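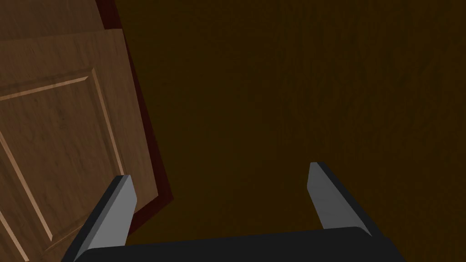

A paneled door with beveled molding, shown in a rendering.

I grew up in a house where every room had a door, and every door got used. My mother closed the kitchen when she was frying onions. My father closed the den when there was a ball game on. I closed my bedroom for reasons that seemed enormous when I was fourteen. Then I got older, and somewhere along the way everybody decided that walls between rooms were a kind of mistake, and I have been annoyed about it ever since.

My husband and I spent most of last spring looking for a new place, and I swear every single listing bragged about being "open." Open kitchen, open living area, open everything. One apartment over in Orklow had a bathtub in the bedroom. Just sitting there, six steps from the pillows, like a visiting relative. The agent called it a feature. I asked where you would go if one person wanted a bath and the other one wanted to sleep, and she told me most couples love it (which couples, I would like to know).

I get how it happened. Small houses feel bigger when you knock things down, and there is more light, and if you have toddlers you can keep an eye on them while you stir the pasta. Those are good reasons! I had a toddler once and I would have happily cooked dinner in a glass box. But toddlers turn into eleven-year-olds who are learning the clarinet, and the wall you took out in a weekend costs a fortune to put back.

The noise is what gets me. In our last place the kitchen, the dining table and the couch all shared one big space, and the dishwasher ran right through every movie we ever watched. We turned the TV up, so we talked louder, so the dog barked, so we turned the TV up again. When I was on a work call my family had to tiptoe past with their cereal. I took calls in the closet for most of one winter, sitting on the shoe rack with a coat sleeve on my head, and I did a better job in there than I ever did at the table.

And the smell. Make fish once and your couch knows it for a week.

People tell me that doors cut families off from each other, and I've thought about that one a lot, because it's the argument I feel worst about. Maybe some families do vanish behind them. Mine got along better once we had some. We ended up buying an old place on the Todow side of town, 1101 square feet, which is smaller than what we had before, and it has 7 inside doors. I love all of them, even the one that sticks. My daughter goes in her room and practices, then she comes out and she's happy to see us, and I'm happy to see her. Before, we were never apart for long enough to be glad about anything.

I also think a closed door is a pretty polite thing. It tells people you're busy without your having to say so out loud. When you live in one big room you have to announce everything: I'm reading, I'm on the phone, please don't talk to me until I've had coffee. I used to sound like a train station. Now I pull the door to and it does the talking, and if it's open a crack, that means come in if you need to.

You can buy your way partly out of this, I guess. Before we moved I spent $185 on a folding screen from a shop called Kalniņš, and it was very pretty, and it stopped exactly no sound at all. The cat went under it. After that I tried a heavy curtain on a rail, which was better, although it made the living room look like somebody was about to do a magic act.

I'm not asking anyone to go back to dark little parlors with the good furniture under plastic. Leave the kitchen open if you like company while you cook – I still miss that a bit on holidays, when I'm in there alone with the potatoes and all the laughing is down the hall. I would just like builders to stop acting as if privacy were old-fashioned. Put one real room on the ground floor, with four walls and a knob that turns. Somebody in the house is going to want it by the second rainy afternoon.

Our sticking door still needs an hour with a hand plane, and I've been promising to get to it since June. It's the one to the den, and you have to give it a good shove with your hip.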